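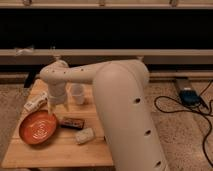
# Bonero Tabletop Cell: Setup and Care

The Bonero is our smallest pick-and-place cell, and the one we get the most friendly letters about. It comes as a white arm with a two-finger gripper, already joined at the wrist, so most of your first afternoon goes into finding it a good spot (and moving the furniture you thought was in a good spot already!).

**Placing the arm.** Stand the base on a firm, level floor beside the table, and check it with a spirit level before you tighten anything. Carpet is fine if it's a short, dense one, but on anything plush please add the Trerach floor plate, part 341. A plain wooden tabletop suits the arm very nicely. Run the power cable well away from the lower link, and leave it a bit of slack so that nothing tugs when the shoulder turns.

**First homing.** Switch on, let the controller sit for 10 minutes, then choose Home from the menu. The arm will take its time over this, and we like it that way. When it settles, the gripper should be open with both fingers pointing straight down. If the wrist leans, loosen the collar a quarter turn, straighten it by hand and home again.

**Trying it out.** Start with things you already have in the kitchen: a bowl, a plastic cup, a candy bar still in its wrapper. Rims are harder than they look, so bring the fingers in slowly and lower the grip force to 15 percent for thin plastic. You can creep it back up once you've found the point where the cup stops slipping.

**Looking after it.** Wipe the links with a soft, barely damp cloth every month or so, and brush out any crumbs that have found their way into the holes. Never spray cleaner straight onto the arm. Finger pads wear at the tips first; the replacement pair is part 206, and it fits with the small hex key in the lid of the case.

A clicking elbow usually means a loose cover screw. If it still clicks after you've snugged the screws, switch off and write to the Duvmont service desk with the serial number from the base.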